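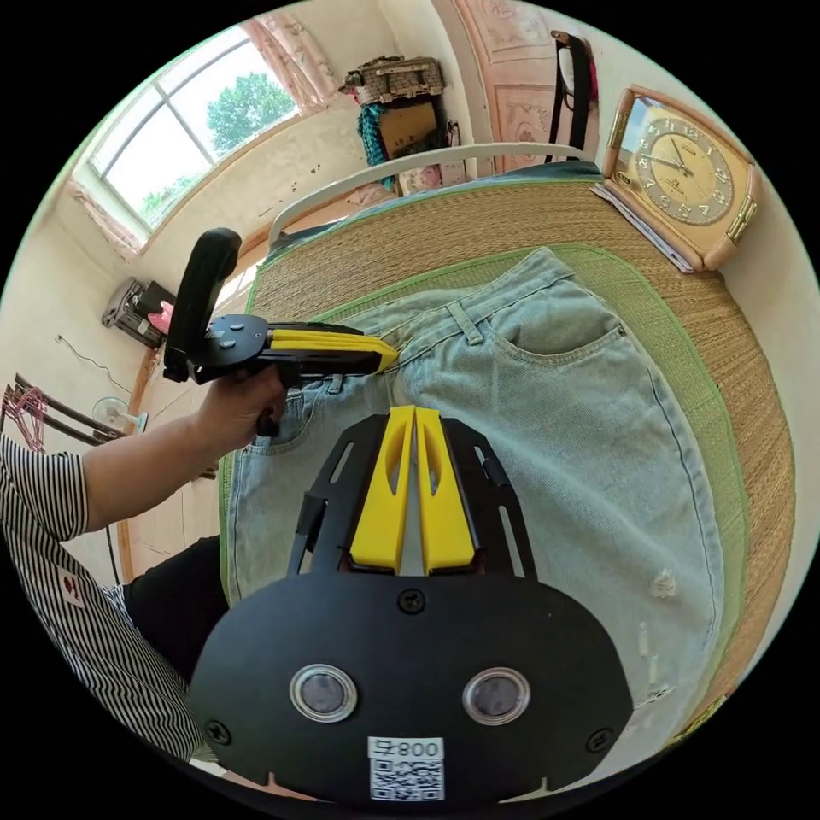 Jeans flat on the mat, clock nearby.

Ticket 1211, opened 18th April
Product: Stosari woven straw mat, green trim

Hi! So my problem is the mat and my jeans. I fold all my laundry on the bed (it's the only flat spot big enough, sorry), and every time I pull a pair of jeans toward me to fold the legs in, the whole mat comes along with them! Then the trim bunches up and I have to start over. T-shirts are fine, it's only denim and towels. I've had it around 30 days.

What I've tried so far:
- turned the mat over, same thing
- tucked the end under the mattress, which lasted one pair
- folding the jeans in half lengthwise first, a bit better

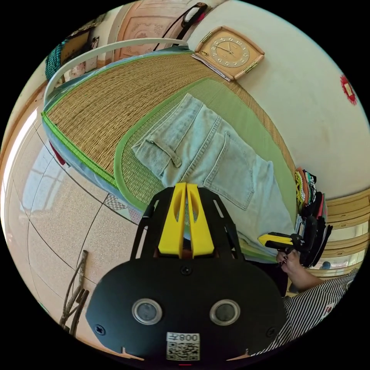
Hamish Yule wrote back that I should lift the legs over instead of dragging them, and put a thin cotton sheet under the mat so it has something to hold on to. He also asked if the trim stitching had come loose anywhere.

I'll check the stitching tonight and try the sheet with the next load. Please keep this open till then, thanks!

Zimstead Home Support | Contact us | © Zimstead | Back to top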